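Communiqué de presse – Lostau, avril

Pliveo lance « Et maintenant, on en parle », une série de soirées publiques sur la vie civique et le bien commun

On me demande souvent pourquoi j'ai voulu rouvrir les soirées de débat de Pliveo, et ma réponse est toujours la même : parce que ça me manquait ! Depuis les dernières élections locales, j'entends les gens parler politique au marché, dans le bus, à la sortie de la messe ou de la mosquée, et je les vois baisser la voix dès que quelqu'un qui ne pense pas comme eux s'approche. J'avais envie d'une salle, de chaises, d'un micro qui marche (ce n'est pas toujours gagné) et d'un peu de temps.

Nous y voilà. Pliveo, notre association de dialogue civique, ouvre donc une série de trois soirées à la salle Harasym, à Lostau. La première aura lieu un lundi, à 19 h, et l'entrée est libre. Elle portera sur une question toute simple en apparence : que doit-on à ceux qui ont perdu une élection ? Je précise que nous n'inviterons aucun candidat ni aucun élu en exercice à la tribune. Ils sont les bienvenus dans le public, comme tout le monde, et ils auront droit aux mêmes deux minutes de parole.
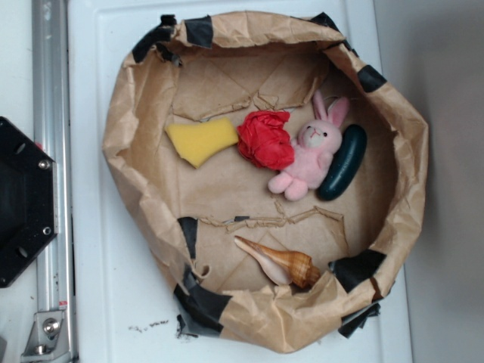 Pour préparer le programme, nous avons fait circuler cet hiver un questionnaire dans les quartiers. Nous en avions imprimé 1260 exemplaires et 1194 nous sont revenus, ce qui m'a laissée sans voix – ceux qui me connaissent savent que c'est rare. Le logement arrive en tête des préoccupations, suivi de l'école et des transports du soir. Mais ce qui m'a le plus touchée, ce sont les marges. Des gens ont écrit au dos, en travers, parfois au crayon. Une dame demande si l'on peut encore être amie avec sa belle-sœur après un second tour. Un monsieur voudrait qu'on lui explique à quoi sert l'intercommunalité, « sans dessin, mais lentement ». Nous allons essayer.

La deuxième soirée sera consacrée au logement et à la place des plus fragiles dans les budgets publics. Nous y entendrons des locataires, une juriste, deux aumôniers et des responsables de foyers d'accueil. La troisième reviendra sur la manière dont les communautés religieuses et laïques peuvent travailler ensemble après une campagne qui a laissé des traces. Je tiens beaucoup à celle-là, j'ai vu des paroisses et des clubs se fâcher pour un tract !

Chaque soirée commence par une courte introduction, puis nous passons aux tables de discussion. Il y en aura 21, avec une animatrice ou un animateur à chacune, tous formés par le collectif Zonent, notre partenaire pour l'occasion. On change de table une fois, à mi-parcours, et on termine à 21 h 30 avec une soupe. Les enfants peuvent venir, un coin leur est réservé au fond de la salle.
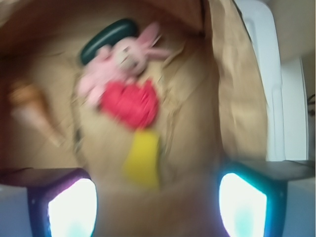 Sarita Bhardwaj
Fondatrice et coordinatrice des débats, Pliveo

Un mot encore sur l'esprit de la chose. Je ne crois pas que l'on sortira de là tous d'accord, et je n'en ai d'ailleurs pas très envie. J'aimerais qu'on reparte en ayant compris pourquoi le voisin a voté comme il a voté. Le compte rendu de chaque table sera affiché à l'entrée de la salle puis transmis aux conseillers municipaux, majorité et opposition, dans la même version.

L'inscription n'est pas obligatoire, mais elle nous aide pour la soupe. Elle se fait à l'accueil de la salle Harasym ou auprès de Zonent. Pour les journalistes : je réponds volontiers aux questions avant et après les soirées, et les tables restent ouvertes à la presse, sans caméra pendant les échanges, sauf accord de tous les participants.

Contact presse : Sarita Bhardwaj, Pliveo, salle Harasym, Lostau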